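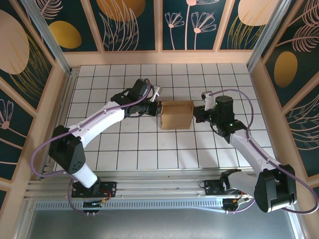

Després objected at the review stage that a closed carton tells a packer almost nothing, and that any study of small parcels ought to begin with what goes inside them. His remark shaped the order of the present section, although we did not follow it in full.

4.2 Carton form and placement

Figure 3. Plain cardboard carton, closed, near the middle of the tiled work surface. The seam runs along the top face.

The Beaulieu trials used 626 closed cartons, all rectangular and without printing. Placement was judged against the lines between the tiles (Figure 3), a method first tried by Zacharias and McKinnon in August. A carton was recorded as square to the grid when its long side lay parallel to the nearest line. Cartons with a raised or split seam were set aside and are treated separately in Section 4.4.

Side pressure was of interest because light cartons tend to bow inward when held at two opposite faces. Of the 626 cartons, 400 were filled with folded paper and the remainder were left empty. Fill was not recorded for 2 of the cartons in the first group, and these were dropped from the comparison of side faces but kept in the placement results.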